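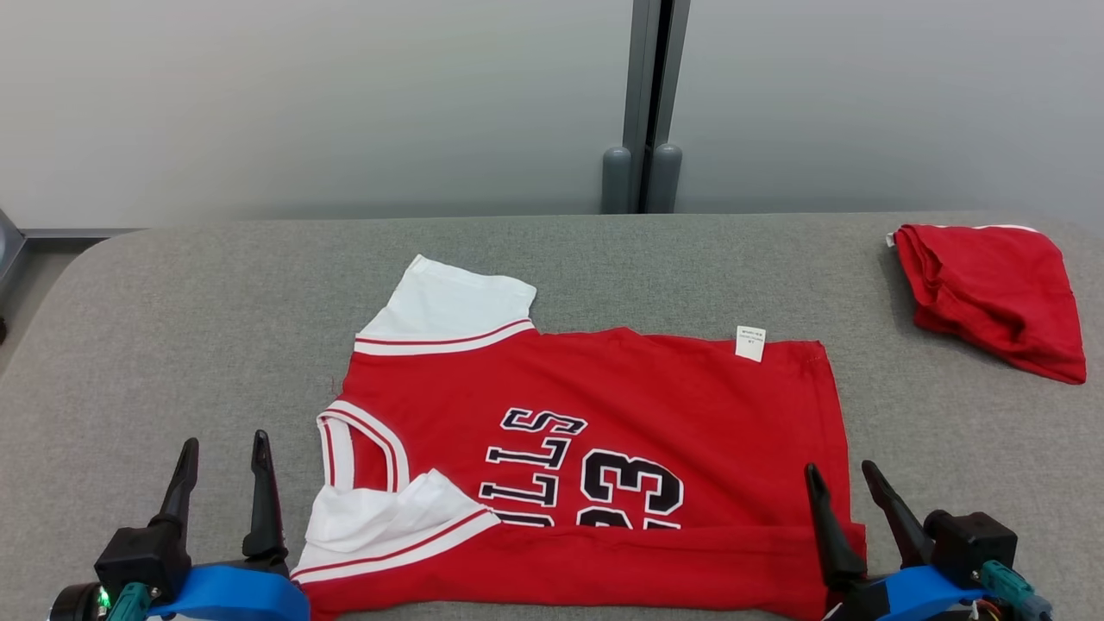

Item 3, folding: red jersey on the padded table, second red bundle at upper right.

Eratby Laundry Cooperative
Minutes of the working group on machine folding
April 26, 2025

Attending: Agnes Ljungberg (chair), Poul Vestergaard, Dima Hattar, Ezequiel Escobar (minutes)
Absent: Chrysoula Lazaridis

1. Previous minutes
Approved with one fix. The quote from Premard was for a lease and had been written down as a purchase.

2. Where we stand
Dima repeated that the shop folds 600 pieces on a normal day, by hand. Poul asked that any talk of replacing a folding station start from that number. He has read the Clumunari brochure twice and can't find a word in it on pieces per hour.

3. Folding
The group looked at the two pictures. Agnes thought sportswear a fair test, as it is slippery to stack and comes in every week. Poul pointed to the jersey with BULLS and 23 on the front: one shoulder panel is crumpled over itself and the bottom edge is tucked under part of the number. Any of our folders would straighten that before doing anything else. He wants to see a machine notice it.

Dima was milder. In the close view the two fingers have hold of a white stripe and the cloth comes up in a small peak between them. Getting hold of fabric at all used to be the hard part, she said. Poul answered that a pinch is not a fold, and that customers pay for the fold.
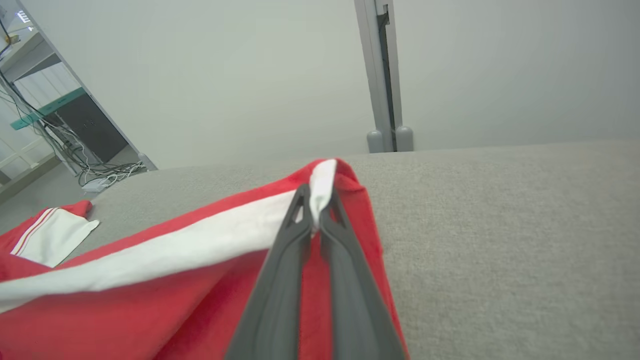 4. Other chores
Sorting: Dima thinks this will come before folding. No one objected.
Buttons and inside-out sleeves: Poul says not in his working life. Agnes asked that this be minuted as an opinion.
Loading washers: already half done by the chute, and we still have to clear the chute by hand.

5. Money
The Premard lease would be 1,067 a month before service. Ezequiel noted that service is billed by the visit – and the price of a visit is left blank in the quote. No decision.

6. Actions
Dima to write to Clumunari for a full, uncut run of 20 mixed garments, with the time for each.
Ezequiel to get the service price in writing.
Poul to draft what we would count as a pass. His first offer was 5 shirts in a row with no help from a person.
Lease question put off until November.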